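Werkstattbuch, Dienstag, kurz nach der Frühschicht

Heute komme ich endlich einmal dazu, in Ruhe aufzuschreiben, was sich seit Januar in der Halle verändert hat, und ich fange dafür beim Kaffee an, weil sich das meiste ohnehin dort klärt. Früher standen wir um zehn zusammen und redeten über Rücken, Knie und Rollwagen. Jetzt reden wir über Greifwinkel. Die Kollegen von der Sortierung, die im Herbst noch sehr skeptisch waren (ich übrigens auch, das darf hier ruhig stehen), bringen inzwischen eigene Zettel mit, auf denen sie notieren, welche Teile der Arm ihrer Meinung nach falsch anfasst. Das freut mich mehr als jede Kennzahl.

Zum Stand: Zelle 2 läuft mit der Steuerung von Kosine, die Bahnplanung kommt weiter aus Tisden. Lauf 223 habe ich gestern abgebrochen, der Arm wollte immer wieder von derselben Seite an die Teile heran und fuhr sich dabei in eine Ecke, aus der er nur mit einer sehr umständlichen Drehung herauskam. Nach dem Mittag habe ich den Anfahrweg im Plan geändert und den Mindestabstand zu den Nachbarteilen auf 10 Millimeter gesetzt. Ob das reicht, weiß ich noch nicht. Lauf 601 aus der alten Reihe bitte nicht löschen, den brauche ich zum Vergleich!

Was mich länger beschäftigt hat, ist die Frage der Schichtübergabe. Bisher hat die Frühschicht der Spätschicht mündlich gesagt, wo es klemmt, und das ging gut, solange alle selbst Hand angelegt haben. Seit der Arm einen Teil der Griffe übernimmt, sehen wir manches erst im Protokoll, und das Protokoll liest sich, mit Verlaub, wie ein Fahrplan. Die Spätschicht hat sich deshalb gewünscht, dass wir zu jedem Abbruch zwei Sätze in normalem Deutsch dazuschreiben. Ich finde das richtig und habe gleich damit angefangen — auch wenn meine zwei Sätze meistens fünf werden.

Für die Simulation haben wir absichtlich bunt gemischte Sachen geladen, Sanitärkeramik, Pflanzen, Glas, geschnitztes Holz, alles auf engem Raum. Ordentliche Reihen kann der Greifer ja längst.

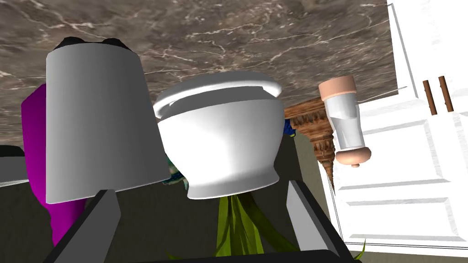
Gilchrist möchte die Schulung auf zwei Vormittage verteilen, was mir gut gefällt, denn am Nachmittag ist bei uns allen die Luft raus. Wer bisher gepackt hat, soll lernen, eine Bahn zu prüfen und freizugeben, und zwar mit genug Zeit zum Ausprobieren. Die Unterlagen von Plolavwood sind leider noch auf dem Stand vor der Umstellung, da muss jemand mit dem Rotstift durch. Vermutlich ich.

Offen: Not-Halt an Zelle 2 neu beschriften, Zettel der Sortierung abtippen, Spätschicht fragen, ob die Übergabe um 14 Uhr so passt.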